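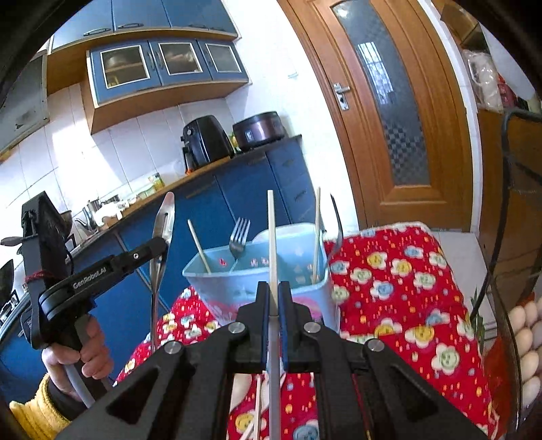
The Cellby Dradent is a countertop dishwasher for small kitchens, offices and break rooms. It connects to a standard kitchen faucet or to a permanent water line, and drains into the sink through the hose supplied. The machine is built for everyday tableware, and most of the space in it goes to plates and bowls. Flatware has its own basket at the front right, with an open section and a covered section. Spoons are loaded with the bowl pointing up, the way the silver one is in the photo, and long chopsticks stand in the covered section, where the grid keeps them from tipping into the lower spray arm. Knives go in with the blade down.

Dradent Countertop Dishwasher
Sold by Hamel Kitchen Supply, Astholm
Price: $327
Availability: in stock at the Astholm store, ships to all other locations

Overview

The Dradent replaces the earlier Cellby model that we carried until April. The outside dimensions are the same, so it fits in the same space and uses the same faucet adapter. The changes are inside. The upper rack now comes out completely, the filter is in two parts instead of one, and the detergent cup has a sliding lid. The old cup had a hinged lid that could be blocked by a large plate standing in front of it. If you own the earlier model, the racks are not interchangeable, but the inlet hose and the drain hose are.

The door opens downward and needs clear counter in front of it. Measure from the wall to the edge of the counter before ordering, and allow for the hoses behind the machine. On a shallow counter the door will hang over the edge when it is open. This does no harm to the machine, but do not rest a full rack on the door in that position.

Who it is for

We sell most of these to people in apartments who have no room for a built-in dishwasher, and to offices that wash cups and lunch dishes. It is not a commercial machine. It should not be used in a restaurant or any place where local rules call for a sanitizing rinse at a set temperature. For those uses, see the undercounter machines on our commercial page or ask at the store.

Capacity

Cellby rates the lower rack for 13 dinner plates with the upper rack removed. With both racks in, the lower rack takes plates on one side and bowls on the other, and the upper rack takes cups, glasses and small lids. Large serving platters will not fit upright. A medium saucepan fits if the upper rack is out and the handle points toward the back corner.

Programs

Normal: for mixed loads with ordinary soil. Use this one if you are not sure.
Heavy: for pans and dried-on food. Uses more water and a hotter wash.
Quick: 53 minutes, for dishes that were rinsed or used recently. No heated drying.
Glass: lower temperature, with a longer cool-down before the door unlocks.
Rinse: cold water only, no detergent. For holding dishes until there is a full load.

The program stays selected after the machine is switched off. The start button must be held until the light turns steady, and a short press does nothing. To add a dish after the start, hold the same button again, wait for the spray to stop, and open the door slowly. The cycle picks up where it left off once the door is closed and the button is pressed.

Specifications

Heating element: 800 watts
Power: standard grounded household outlet
Water supply: cold or hot, faucet adapter or permanent line
Racks: lower rack fixed height, upper rack removable
Interior: stainless steel
Exterior: painted steel, white or gray
Controls: buttons, no app or wireless connection
Drying: heated on Normal and Heavy, residual heat on Glass

Do not plug the machine into an extension cord or a power strip. If the only free outlet shares a circuit with a microwave or electric kettle, avoid running them together.

Loading flatware

Questions about the basket are the most common ones we get, so some detail may help. The covered section has a grid with narrow slots and a few wider ones. Forks and spoons go through the narrow slots one at a time. Nested spoons stay dirty where they touch. The wider slots are for serving spoons and small whisks. 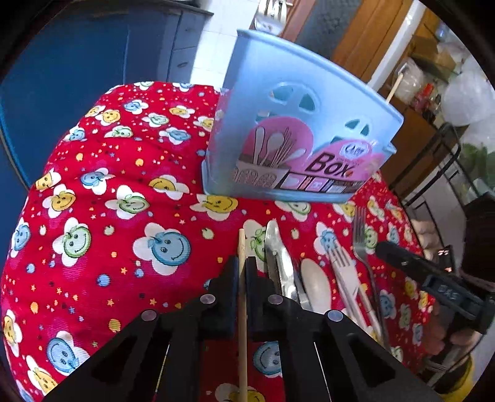

Wooden chopsticks and other wooden pieces are a separate matter. Bare wood takes up water in any dishwasher, and over many washes it can turn rough, split or warp. Lacquered pairs may lose their finish. Cellby's manual says to wash wood by hand, and we give the same advice. If you do put plain wooden chopsticks in, use Quick or Glass, stand them in the grid, and take them out as soon as the door unlocks. Then dry them with a towel and leave them standing in an open caddy until they are fully dry. Do not put them away in a closed drawer the same evening. Skewers are too thin for the grid and will drop through it.

Plastic pieces marked as dishwasher safe belong in the upper rack. Light plastic spoons can be thrown about by the spray and end up on the floor of the tub near the element, so put them in the covered section and close the clip.

Silver plate should not be loaded together with stainless steel. The two metals can mark each other where they touch.

Cleaning and care

Take out the filter once a week if the machine is used daily. Turn the center cup to the left, lift it, then lift out the flat screen under it. Rinse both under the faucet with a soft brush. Put the screen back first and check that it lies flat on all sides. A raised screen lets food through to the pump.

The spray arms pull off without tools. Hold them up to a light to see if any of the holes are blocked, and clear them with a toothpick. Wipe the door seal with a damp cloth, paying attention to the bottom edge, where grease collects. In hard water areas, run the machine empty with a dishwasher descaler when white film starts to show on the door.

What is in the box

Dishwasher with both racks fitted
Flatware basket with clip-on grid
Inlet hose and drain hose
Faucet adapter with two washers
Measuring spoon for powder detergent
Printed manual

Salt and rinse aid are not included. The faucet adapter fits most threaded faucets. It does not fit pull-out sprayers. A permanent line kit is sold separately.

Spare parts

We keep baskets, grids, filters, door seals and hoses at the Astholm store. Spray arms and pumps are ordered from Cellby and take longer. Have the serial number ready when you call. It is on a label on the left edge of the door and can only be read with the door open.

Delivery and returns

Local delivery in Astholm is to the door of the apartment or office. Installation is not included but can be added at checkout. Unused machines can be returned in the original carton with all parts. Once a machine has been connected to water, it is handled under the Cellby warranty.

Keep the carton and the foam corners if you expect to move. The tub has to be drained before transport, and the machine should travel upright.

Product questions: Solène Rolland, appliance desk, Hamel Kitchen Supply
Page updated June 2026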